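Why does everyone mix failed demonstrations into the training set now?

Posted by ottoline_k in Robot Learning, tagged imitation-learning, data-quality, bimanual

I came to this from web analytics, so assume I know what a loss curve is and very little about arms. I've been reading up on learning from demonstration, and the advice I absorbed was simple: get a person to drive the arms through the task well, throw away the bad takes, train on the rest. Garbage in, garbage out, and so on.

Then a colleague sent me a write-up from a small group working under the name Lovel. They have two arms arranging artificial flowers, and the headline result is that the policy trained on only the clean takes did worse than the one trained on everything, fumbles included. They had 191 takes in total and 139 that they called clean. The full set won. The write-up is short and rather pleased with itself, and it doesn't say much about why.

My first thought was that more data beats less data and they had rediscovered counting. But they say they also ran it at equal size, 100 takes of each kind, and the mixed set still came out ahead. Can somebody explain what is going on in words I can repeat in a meeting? And is this a real thing, or something that happens on one table with one bunch of plastic tulips?

Also, if it's real, does it mean I should tell the people collecting our data to be sloppier? I feel they would manage.

gripperist

It's real. Look up "compounding error" or "covariate shift" and you'll find plenty.

Policy sees good states only, makes small mistake, is now in a state it never saw, makes larger mistake. Bad takes contain those states. More coverage. Done.

Don't tell them to be sloppy.

Lesia Hrynyshyn

The answer above is right and about as nourishing as a cracker, so let me add some soup. I spent a long stretch on the Lovel work, mostly on the data side, which means I watched more tulips get dropped than I would wish on a florist.

Start with what a clean take looks like. A good operator picks up the stem near the middle, hands it across, and puts it where it goes. Everything happens in a narrow corridor of positions. The policy learns that corridor beautifully. Then you run it, and at some point the gripper closes a finger's width too far toward the flower head, and the tulip swings. No clean take has a swinging tulip in it. What the policy does next is improvise, and policies improvise the way my uncle parallel parks.

A messy take has the swing in it, and, if the operator was any good, it also has what the operator did about the swing. That second part is where the value is. I can't stress this enough to people who read our headline and stop there. A take in which someone fumbles, pauses, opens the gripper, backs off and tries again is the best take in the set. A take in which someone fumbles and gives up teaches giving up, and the policy is a very attentive student.

So the sorting matters. We ended up with 3 bins:

Clean: no visible error from start to finish.
Recovered: something went wrong and was put right before the end.
Abandoned: something went wrong and stayed that way.

The "everything" set in the write-up is a bit of a fib of naming. It held clean and recovered takes, with the abandoned ones kept but cut off at the point where the operator quit. I argued for saying so in the main text. It's in a footnote, where the truth traditionally lives. If you train on the abandoned takes whole, you get a robot that drops a stem and then holds perfectly still, like a teenager who has been asked about the dishes.

As for equal size, we ran that because a reviewer at Tollance asked precisely your question, in less polite terms. The mixed 100 beat the clean 100. The gap was largest on the handover between arms and almost nothing on plain pick and place. That fits the story. Plain picking has few ways to go wrong, and when it does go wrong the flower usually just lies there waiting. A handover has two grippers, one thin stem and a leaf that gets in everybody's way.

Is it only our table? Partly, I'd guess. A stem is a nasty object. It's long, it bends, and its weight is all at one end, so small grasp errors turn into large swings. If your task is putting cubes in a tray, I wouldn't expect the same gap. We tried a second setup, called Vita internally, with stiff parts and no handover, and there the mixed set and the clean set came out level. I would have liked that in the headline too, but "Sometimes It Doesn't Matter" is a hard title to sell.

On sloppiness: please don't. Deliberate mistakes look deliberate. We asked operators to fake a few, and they all faked the same one, a slow theatrical drop followed by an instant pickup. The policy learned to do the theatrical drop. What worked was changing the layout between takes, so that people met positions they hadn't practiced and made their own honest errors, and then asking them to keep going until the flower was placed. Tell your people to finish the take. That is nearly the whole method, and it costs nothing except their patience.

A couple of practical things, if you try it:

Label the bin right after each take, while the operator still remembers. Labels made from the video a week later disagreed with the operators' own often enough to be annoying.

Don't trim the pauses out of recovered takes. I did, once, to save training time. The policy became very brisk and very wrong.

Watch the wrist views when you sort. A bad grasp that looks fine from overhead is often obvious from down there.
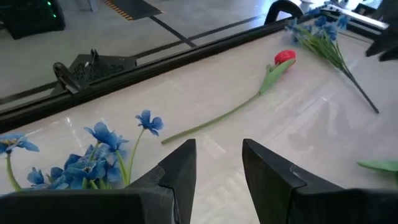
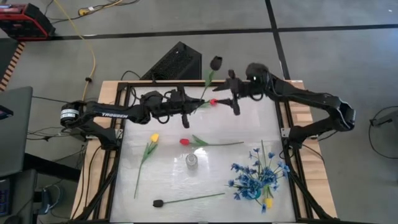 Wrist view first, with the red tulip between two bunches of blue flowers; then the view from above, with both arms at work and a black tulip held up between the grippers.

hashmi_fan_club

Can't speak to flowers, but we use the Hashmi toolkit at work for bin packing and its default filter throws out any take longer than the median. By the logic above, that would be deleting the recoveries first? If so, that explains my March.

I turned the filter off this afternoon and started a run. Will report back if it beats the old one. Will quietly not report back otherwise.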